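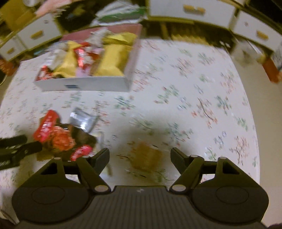
Anexo 1. Pinça manual aberta, caixinha de papelão entre os dedos, toalha estampada. Caixinha sai borrada.

Registro de chamado: coleta Truna / tarefa "snacks na caixa"
Projeto: Rurodari
Aberto em: 8 Feb 2024
Prioridade: alta (treino parado)
Status: resolvido em parte, ver final

Problema
Política treinada com as demos da pinça manual erra a preensão de objeto pequeno. Fecha cedo, uns centímetros antes. Com objeto grande vai bem. Loss de validação bonita, então não dava pra ver pelo gráfico.

Ambiente
Pinça Truna, câmera no próprio corpo, sem braço na coleta
166 demos, 3 mesas diferentes
Pose por SLAM visual, firmware Dalen no registrador
Treino no cluster da Tridholm, config padrão

O que já foi tentado
- Recalibrei a câmera. Erro de reprojeção igual ao de antes. Nada.
- Retreinei com outra seed. Mesmo erro, mesmo lugar.
- Aumentei peso da loss na abertura dos dedos. Piorou, agora hesita e fica abrindo e fechando.
- Troquei a toalha por uma lisa em 9 demos novas. SLAM perdeu o rastreio em 2 delas. Voltei pra estampada, as florzinhas dão textura e o rastreio segura.

Atualização 1
Olhei os quadros perto da preensão em vez de olhar curva. Muito borrão de movimento na hora errada, tipo o do anexo. Objeto pequeno sem borda definida justo quando a rede tem que decidir a abertura. Tem também sombra escura no pano, no meio, bem na zona de trabalho. Hipótese: a rede aprendeu a usar a sombra como pista de distancia. Não provado.

Atualização 2
Teste rápido de ablação. Mesmas demos, três versões do conjunto:
a) tudo: fecha cedo
b) sem os quadros borrados (filtro por variância do laplaciano): fecha bem melhor, ainda erra às vezes
c) com sombra sintética aleatória no pano, borrados mantidos: quase igual a (a)
Então a sombra pesa pouco, o borrão pesa muito. Retiro a hipótese de cima.

Atualização 3
Achei mais uma coisa. Defasagem entre vídeo e o sinal de abertura dos dedos. O registrador carimba o vídeo no fim da exposição e a abertura na leitura. Com movimento lento ninguém nota. Com movimento rápido o rótulo chega adiantado e o robô fecha antes. Bate com o sintoma. Corrigi o carimbo no script de conversão, não no firmware.

Resultado
Filtro + correção do carimbo: preensão de objeto pequeno passa no teste de bancada. Sem o filtro, só com o carimbo, melhora mas não resolve. Falta rodar nas outras mesas, só fiz numa.

Pendente
- exposição mais curta na câmera, precisa de mais luz na sala
- pedir correção do carimbo no firmware Dalen, alvo agosto
- repetir ablação com mais seeds, uma só é pouco pra por no artigo
- anotar na ficha de coleta: chegar devagar no objeto, parar um instante antes de fechar
- reconverter as demos antigas, NÃO misturar com as novas ate lá

Deixo o chamado aberto até sair o teste nas outras mesas.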